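Chapitre 7
Le siège de travail : structure, réglage et entretien

Objectifs du chapitre
Nommer les organes situés sous l'assise d'un siège de bureau. Conduire un contrôle visuel selon la fiche 15. Consigner les anomalies dans le registre de l'établissement.

Le siège compte parmi les équipements les plus sollicités d'un poste administratif. Son entretien relève du technicien d'agencement, qui intervient à la demande du service ou lors de la visite annuelle de février. Le présent chapitre prolonge l'étude des plans de travail abordée au chapitre 3.

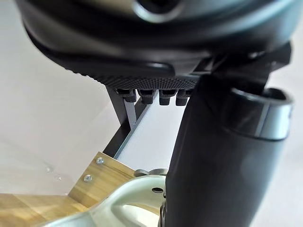

L'examen d'un siège commence par sa face inférieure. Le dessus de l'assise renseigne sur l'usure du revêtement, mais les fixations et les pièces de liaison ne s'observent que par-dessous. L'élève apprend à distinguer la coque, lisse et brillante, de la bande finement texturée qui la borde et sous laquelle dépassent de courts plots noirs. Tout plot fendu ou manquant est signalé sur la fiche.

Le contrôle porte ensuite sur les pièces métalliques. Le technicien recherche les déformations, les traces de frottement et les jeux anormaux. Aucun démontage n'est entrepris à ce stade. La méthode retenue est celle du manuel d'atelier de Lâm Đàm et Sekar Harahap, en usage au centre de formation de Prurville.
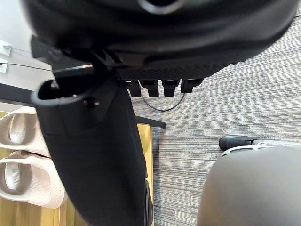 Fig. 7.2 – Dessous d'une assise noire : pattes alignées, support métallique et câble fin.

Les câbles présents sous l'assise font l'objet d'une vérification distincte, décrite à la section 7.3. L'étude de cas qui suit porte sur le parc de la société Gokeck, qui comprend 17 sièges répartis entre l'accueil et les bureaux.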